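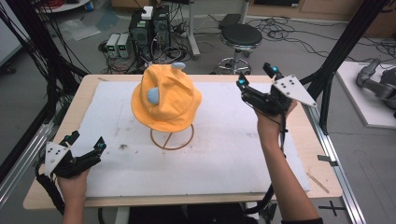

Thanasis Andreadis wrote: Before I send you a replacement stand, can you tell me if the hat slides on the wire or if the whole stand turns under it? Those are separate problems with the Stekcombe and they get separate fixes. Also, has the hat been steamed since you unpacked it?

Hi Thanasis, thanks for getting back to me on a Sunday, I didn't expect that! It's the hat that slides. The ring base stays put on the foam board, I can nudge the table and it doesn't go anywhere. But the hat creeps around toward the left, the side with the rounder blue plush piece on the front, and after 20 minutes or so I come back and it's looking off at the wall. My guess is the weight. The other plush piece (the small oval one up top on the right) is a lot lighter, so it doesn't pull back enough to even things out.

And no, it hasn't been steamed. I was scared to do it with the plush already on. The creases in the crown and brim aren't terrible, they're slight, but they bug me.

What I've tried so far:

Bent the top of the wire out a little. Better for an hour, then the same thing.

Put a strip of felt tape on the wire where the crown sits. Stopped the sliding completely, but it left fuzz on the lining and I had to pick it all off with my nails. Not doing that again.

Turned the stand a half turn so the join in the wire faces the back. No difference at all.

Moved the whole thing to the other end of the table, in case the table isn't level. I put a level on it afterward and it's fine (should have done that first, I know).

One more thing, in case it matters: this is the Cieślak hat in the soft fabric, the orange-yellow color, and I bought the stand separately from the Avstead store. The stiffer hat I had on it in January never moved. 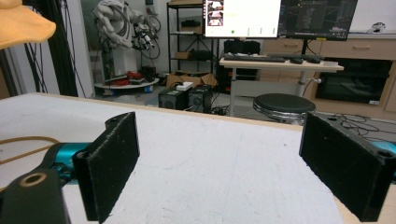 Attachment 2: white tabletop with the wooden edge

Update, same evening. Roman Czerwiński from your team called and asked me to try tissue paper inside the crown, loosely balled up, two sheets and no more. So I did that, and the crown fills out nicely, and the hat grips the wire way better than before! I marked the board with a pencil under the brim at 6 and checked at 9 and it was still on the mark.

He also said to hold the steamer well back and do the brim from underneath, keeping off the plush. I haven't been brave enough yet. Can you tell me if the pale blue stuff can take any steam at all, or should I cover it with a dry cloth? I couldn't find anything on the tag about it.

Also Roman mentioned a rubber cap for the top of the wire, made by Erton. If that's cheap I'd like one anyway, since the tissue is going to flatten sooner or later. Does it come in a size for the copper-colored wire, or only the thick one?

Please leave the ticket open until I've done the brim. No need to send the replacement stand for now.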